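# Potine snack shelf set

Notes and labels for the snack shelf in the Potine mock store, kept by Hanan Kassab and Tihomir Delić. Last full edit Aug 19, 2019.

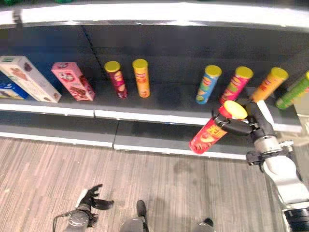

The set covers one kind of store fixture: a dark gray shelf with a white lip, stocked with boxed snacks and chip cans with yellow lids. It holds 3,445 photos. Each photo has one text file next to it listing the items on the shelf from left to right. There is no price data and no barcode data.

## What goes on the shelf

Stock falls into two groups.

**Boxes.** Cookies and chocolate snacks in card boxes, usually kept at the left end. They are thin for their height and tend to lean on each other. A leaning box is labeled the same as a straight one, with `lean` added.

**Cans.** Tall round chip cans, one flavor per color. Most of the printing is in Asian scripts, so we label by body color and not by flavor name. Colors in use include dark red, red, orange-yellow, orange, blue, pink-magenta and green. Orange and orange-yellow are separate labels. Please don't merge them; we did in the May version and had to redo 1,000 files.

## Label format

One line per item:

 position type color state

A short sample:

 1 box white lean
 2 can blue upright
 3 can green tilt
 4 gap - wide

States are `upright`, `lean`, `tilt`, `flat` and `off`. Use `lean` for boxes and `tilt` for cans. Use `off` for anything that has left the shelf surface, even if it is right in front of the shelf edge. An item marked `off` goes at the end of the list and takes no position number.

Gaps count as entries if another can would fit in them. Smaller spaces are ignored. `wide` means two cans or more would fit.

Items that are only partly in the photo get a `*` after the color. If you can't tell what the color is, write `unk*` and move on.

## Folders

- `top/` – photos where the upper shelf is the stocked one
- `both/` – upper and lower shelves stocked
- `lists/` – stock lists, one per restock
- `old/` – labels from before the color change, kept for comparison only

In `top/` the lower shelf is left bare and gets no lines in the label file. In `both/`, start the lower shelf with a line that says `shelf 2`.

## Restocking

The shelf is restocked with up to 15 items at a time. Dušan Kadrić buys the stock at Kratochvíl and writes the list. Boxes go on first, then cans. Cans are not lined up by color, and spacing is left uneven so that it looks like a shelf people have been shopping from. Dented cans stay in use. Cans with a missing lid come out.

If you move the stock, put a new list in `lists/` before anyone takes more photos. A list with the wrong order is worse than a missing one, so check it against the shelf.

## Known problems

- Photos 9 and 15 in `both/` have their label files swapped. Fix pending.
- The dark red and red cans were mixed up in several early lists. Gorazd Vlachou has checked everything in `top/` but not `both/`.
- Pale yellow and yellow lids are both written as `yellow` where a lid note exists. Most files have no lid note.
- The light wood-grain floor throws some glare onto the lower shelf lip in afternoon photos.

## Use

Free to use inside Potine and at the Rivudov office. Ask Hanan before passing it to anyone else. Corrections go to Tihomir Delić, with the folder name and photo number in the subject line.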